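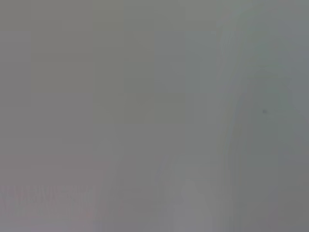 September 23, 2021
Hovard cell, wrist camera stream. Entry by S. Fiadzo, comments from Oldřich marked OD.

Carrying on with the frame gate in Iltura. The pose estimator still accepts every frame the decoder hands over, including ones with almost no contrast. On those it returns a pose anyway, with a confidence that looks normal. The planner has no grounds to refuse it.

First attempt: variance of the Laplacian over the full frame, reject below 200. Bad choice. Block boundaries from the compression add gradient energy in flat grey regions, so a washed-out frame can score higher than a clean view of a plain surface. One small dark speck on a pale surface also pulls the corner detector to it, and the tracker then holds on to that point as if it were a feature of the part.

Second attempt, now on branch darko-gate:
- deblock, then downsample by two
- score per tile, take the median over tiles
- require corners in at least four tiles before a pose is published
- otherwise publish "no estimate" and keep the last good timestamp

Replayed 3000 logged frames through it. 49 rejected. Went through all the rejects by hand and agree with them except for a short run during a fast wrist turn, where the blur was real but the pose was usable. Left as is for now.

OD: check what the planner does with "no estimate". In May it treated a missing pose as zero and drove to the base origin.

Checked. The zero default is gone, but the timeout was never wired in. With no estimate the arm simply finishes the current segment. Added a hold after 400 ms without a valid pose, tested in simulation only. Speed scaling ramps down before the hold, so no protective stop is triggered.

Bitrate on the Sesholm encoder is still at the default. Raising it may make the deblock step unnecessary. Would rather keep both until the numbers are in.

Open:
- log the tile scores next to the pose, same clock
- mask for specks that stay at fixed pixel coordinates while the wrist moves
- OD to review the hold before it goes on the real arm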